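Sorting Small Electrical Parts with Two Trays

Posted by Chiharu Furukawa, 2025-01-21

A drawer of mixed switches, terminal blocks and tape is slow to work from. You spend more time looking for the part than fitting it. The two-tray method is a simple way to clear a drawer like that, and it needs very little equipment.

What you need

Two shallow plastic trays in different colors. I use red and blue.
A table with a soft covering, such as felt or thin carpet, so small parts don't roll away or get scratched.
Labels and a pen.
Small boxes or bags for the parts once they are sorted.

Step 1. Set out the trays

Put the trays side by side with some bare table between them. The red tray holds everything that still has to be sorted. The blue tray takes one kind of item at a time. Start with the blue tray empty.

Step 2. Load the red tray

Take a small batch from the drawer. I never go over 20 pieces, and 16 is more comfortable if there are a lot of terminal blocks. Loose screws go straight into a bag, as they get under everything else.

Step 3. Spread the parts along the far side

Push the small parts up toward the far rim of the tray in a loose row. Push buttons, switch boxes and terminal connectors can all go together at this stage. Leave the near half of the tray for bulky items such as tape.

Step 4. Move the bulky items first

Rolls of tape take up the most room, so they go over to the blue tray before anything else. Lay them flat. Check the loose end and fold over a small tab if it has stuck down – it saves picking at it later. Then box the tape and clear the blue tray.

Step 5. Work through the small parts

Switches next, then terminals. Test each push button with your thumb before you move it. If it sticks, set it aside. Keep clear covers on the switch boxes, even if they look loose.

Step 6. Label and store

Write the type and the date on each box. Haruto Aoki, who runs the stockroom at Undbridge, also writes the shelf number on the lid. He got through 247 parts this way last April and has kept the same labels since.

If you stop partway, leave the parts in their trays and start again from the red one.

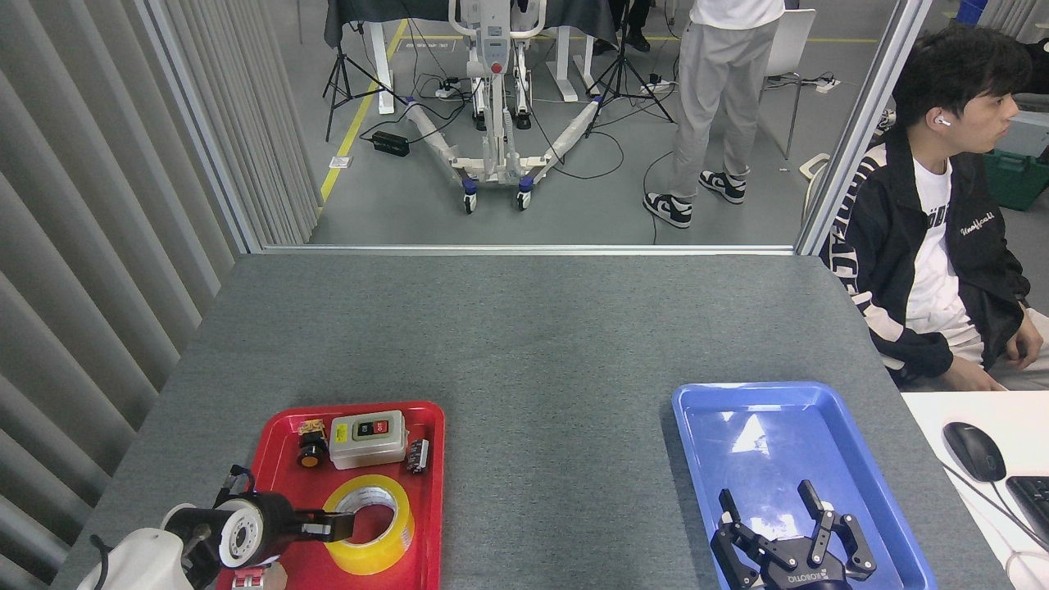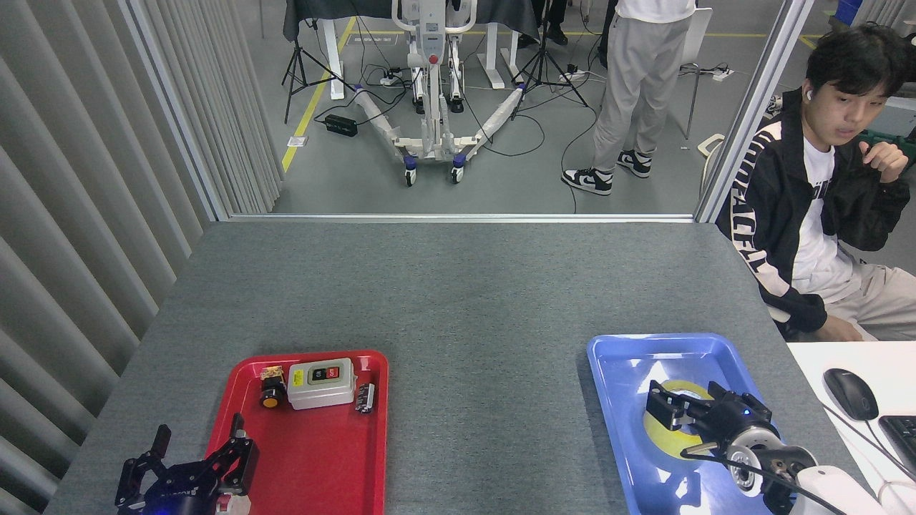 Tape and small electrical parts: in the first picture the roll is in the red tray, in the second it is in the blue.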